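Gripper Evaluation Operator (fixed term, two positions)

Wonex is hiring two operators for a comparison of hand-held grippers. The work compares finger designs and tracking setups on household tasks, and feeds into the choice of end effector for the Rumik arm. Positions are on site and full time.

Operators work through a written task list of 22 items, repeating each with every gripper under test. Typical items are picking up a cup from a shelf, opening a drawer by its knob, and moving a book between compartments. Failed grasps are logged along with successful ones. The target is 4,000 accepted episodes by the end of the contract.

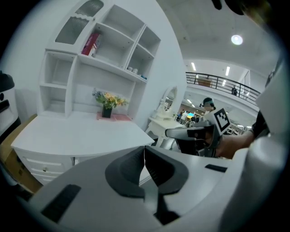 Gitwood, September

The soft-finger gripper is run against a pistol-grip unit with a square fiducial marker on top. Operators should expect to switch between units during a shift and to recheck calibration after each change. Furniture and small objects are reset to the task sheet before every run.

Required:
Steady hands and normal or corrected vision
Able to stand for most of a shift
Written English good enough for fault reports
Basic spreadsheet skills

Useful:
Experience with camera calibration or marker tracking
Prior bench testing of any kind

No programming is needed. Training takes almost a week and is paid. Shifts start at 8:30 a.m. Finger pad changes and repairs are handled by the Říha workshop and are not part of the job.

Send a resume and a short note on any test or measurement work to Trí Ông, Evaluation Lead. Shortlisted applicants will be asked to complete a one-hour trial session with both grippers.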